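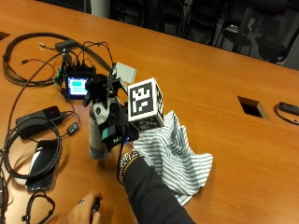
Wiping down an electric guitar takes five minutes if you prepare and most of an evening if you don't. I learned this the slow way, in the back room at Novside, with a Tuvinari that had last been cleaned when its owner still believed in the band. Start with the surface underneath. Bare wood and a guitar's lacquer have a long history of damaging each other, so spread something soft. A striped cloth like the one crumpled on the table will do nicely, once you've pulled the peaks out of it. Move the cables to one side first. They will come back.

Unplug the guitar and take off your belt, watch and any bracelet that clicks when you move. Slacken the strings if you're changing them. If you aren't, leave them at pitch and work around them, muttering.

Now take a second cloth, clean and dry, and go over the body in long, light strokes. Breathe on the stubborn bits before you reach for a bottle – breath is free, and the polish they sell in Skamcombe is not.

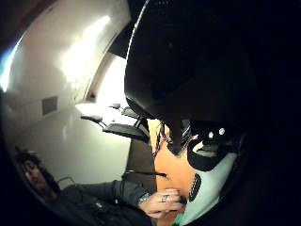
Should you put polish near the pickups?
Keep it well away from them. Use a small dry brush around the pole pieces, and finish with the corner of a dry cloth. Liquid gets in far more easily than it gets out.

Knobs and screw heads collect a grey paste best left undiscussed. A cotton bud shifts it. I got through 12 on the Tuvinari and would have used more if the shop had been open.

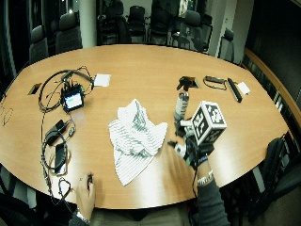 Strings come last. Fold the dry cloth over each one, pinch, and run it from bridge to nut and back, 2 passes per string. Look at the cloth afterwards if you're feeling strong. Then wash it on its own, without softener, and let it dry flat before it goes anywhere near lacquer again.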